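Cable catches on objects when I teach the arm by hand, and my demonstrations are uneven 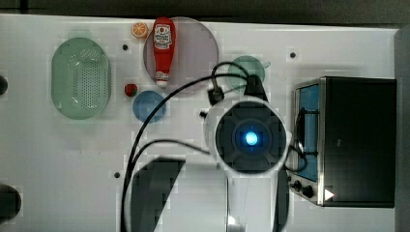

My table from above, with the arm, the toy oven and the objects for the task.

Posted by Albane Guérin

Hello everybody. I am new in this community and English is my third language, so please forgive me if some sentences are strange.

I try to teach a small white arm to do kitchen tasks with toy objects. The first task is simple for a person: pick up the strawberry and put it in the colander. After this one I want the orange slice on the small blue plate, and later the ketchup bottle, which I leave on the big plate between the tasks. I record with Jukateo, and the policy is trained with the default settings.

I have recorded 45 demonstrations. I made them in two ways. For the first part I held the arm with my hand and moved it through the task (the motors were in the soft mode). For the second part I used the remote control with a second small arm, a Mevura leader, and I was sitting at the side of the table.

I have two problems.

The first problem is the cable. The black cables go from the connector at the top of the arm and make a big loop on the table. They lie over the blue plate and around the teal cup. When I reach to the left side, the loop moves too, and sometimes it pushes the cup. In seven of my demonstrations the cup moved before I had touched anything with the gripper. I kept these recordings, but I am not sure this was right.

The second problem is that the trained arm hesitates. It goes above the strawberry, stops, goes a little back, and comes again. When it does take the strawberry it puts it down well enough. With the remote control I never stopped like this, I think. When I moved the arm by hand I did stop sometimes, to change my grip.

My questions are: should I delete the demonstrations made by hand and keep only the remote ones? Should I take the cup and the other objects away until the first task works? And how do you fix the cables so they stay off the objects, without limiting the wrist?

I would like to have a working version in February, when I must show it to my colleagues at Prilberg. Thank you for your patience.

Sigrun Åberg

Hello Albane, your English is fine, I am also not a native speaker.

I would look at the pauses first. When you guide by hand, the recording includes the time when you change your grip, and for the policy these are real examples of "stand still above the object". It then learns that standing still is a correct thing to do there. If your recording tool lets you trim, cut every pause longer than one second. If it cannot trim, I would leave the hand-guided ones out and train again with only the remote part. Do not delete the files. Put them in another folder, because maybe you want them later.

There is one more thing about guiding by hand. If you have a camera that looks at the table, your hand and arm are probably visible in these recordings, and they will not be there when the robot works alone. Please play back a few and check. With the remote leader this problem is much smaller, if you sit where the camera does not see you.

About the seven recordings with the moved cup: remove them. For this task the cup should not move, and I prefer 33 clean demonstrations to a bigger set where I must remember which ones are strange.

I would not clear the table completely. If you train with only the strawberry and the colander, the arm can get confused when the orange slice and the bottle come back. Leave the objects there but change their places a little between recordings. Move the strawberry more than the others. If it is always between the colander and the blue plate, the arm learns this place and not the strawberry. Start with small changes, a few centimeters, and make them bigger when it works.

For the cable, I have this on my own arm: one soft strap near the wrist connector and one at the elbow, with a loose bow between them. Before you close the straps, turn the wrist by hand to both ends of its range and bend the elbow fully. If the cable becomes tight anywhere, give it more length. The rest goes down along the arm to the base and leaves the table behind it. Do not use hard plastic ties pulled tight, I damaged a camera cable like this and needed two evenings to find the fault.

After you move the cable, record new demonstrations also. The old ones show the loop on the table, and the new view will look different to the policy. It is annoying but it saves time.

hellström_fan

just get more demos. i had the same wobble and it went away when i had more than double. also tape the cable to the table

Albane Guérin

Thank you both. I played back the recordings made by hand, and Sigrun is right, my sleeve is in almost all of them. I put them in a separate folder.

I do not want to tape the cable to the table, because the arm must turn to the toy oven later and I am afraid it will pull on the connector. I have ordered soft straps and I will try the two points, wrist and elbow.

One small question remains. When I record again with the leader arm, is it better to move slowly, or with the normal speed that I want at the end?

Sigrun Åberg

Use the speed you want at the end, or a little slower if you miss the strawberry often. Keep it the same in all recordings. If you make a mistake in the middle, stop and record that one again. Small corrections near the object are okay, they can even help, but long waiting is bad. And take a break after each ten or so, my own recordings become careless when I am tired and I see it only the next morning.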